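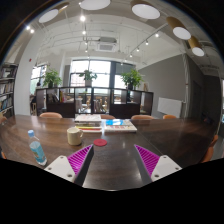
Prurisow fault is a failure in camera-guided grippers in which the control software reports that an object is held when the fingers have closed on nothing, or on only part of it. It takes its name from the Prurisow warehouse, where it was first written up after a run of dropped bottles. The fault belongs to grippers that judge their own opening from a camera image and have no sensor in the fingers. It is most often met over shiny surfaces. A polished dark table under ceiling lamps, with bright reflections lying between the two magenta finger pads, is the usual sort of setting in which the software can go wrong. The fault is also called false hold or, in older service notes, glare hold.

Background

Grippers of this kind have two flexible fingers with ribbed pads, mounted on stiff plates. The fingers bend around an object when closed, which lets one tool pick up a bottle, a cup or a book without being changed. The same bending makes it hard to tell from the motor alone whether anything is between the pads. A soft finger pressing on another soft finger can draw much the same current as one pressing on a thin plastic wall.

Halier, the maker of the controller used at Prurisow, dealt with this by measuring the gap between the pads in the camera image. If the gap stopped shrinking before the fingers met, the controller took it that an object was held and allowed the arm to lift.

Cause

The gap measurement looks for the inner edge of each pad. When a strong reflection lies close to the pads, the edge is lost in the bright area and the software fixes on the border of the reflection. That border stays much the same width while the fingers go on closing, so the gap seems to have stopped shrinking. The controller then sets its hold flag and the lift begins.

Clear objects make matters worse. A transparent bottle gives little contrast against the table, and its shoulders carry pale reflections of their own. The label is easier to find, but a grip taken above it leaves the software with only clear plastic to go by.

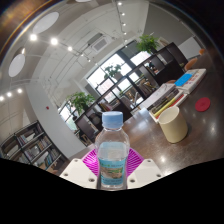
Gripper closed on a clear plastic bottle over a glossy tabletop.

Effects

In the mild form the arm lifts with nothing in it and the fault is found at the next station. In the more serious form the fingers have caught one side of the object, which tips or swings and is let go part of the way through the move. Mugs and other rigid items are dropped less often than bottles, but they do more damage when they fall.

There is a risk to people as well. A controller that believes it is holding something will keep its fingers closed and may move at carrying speed past a person who sees the tool as idle. Operators have also reached in to straighten an object that the system showed as already picked.

The Prurisow incidents

The first report covered 432 picks made on a Saturday shift, of which 104 were marked as held with no full grip. Six of these ended in a drop from height. One bottle burst on the floor beside a packing bench, and an operator slipped in the water and hurt her wrist. Work on the line was stopped until the Monday.

The report was written by Halima Amadi, the shift engineer, who at first put the drops down to worn pads. New pads were fitted and the drops went on. Akosua Darko, called in from Sepúlveda to check the camera mounting, noticed that the false holds were grouped in the cells nearest the lamps and stopped when a cloth was laid over the table. Her note of the test is the earliest description of the cause.

Prevention

Halier's later software asks for a second check after a short lift of a few millimetres. The object must move with the fingers in the image, and if it does not the arm goes back down and opens. The check adds 700 milliseconds to each pick. Some sites turned it off for this reason and had the fault return.

Other measures are matt table coverings, lamps moved away from the line of the camera, and a darker edge painted on the inside of each pad. The Markow finger, sold as a replacement part, has a pressure strip behind the ribs and does not depend on the camera for the hold signal - though it has faults of its own, mainly a strip that reads high when cold.

Cleaning the lens is often suggested but has little effect on false hold. A dirty lens tends to cause missed picks, a separate fault.

See also

Grasp detection
Machine vision
Safe working distance
Slip sensor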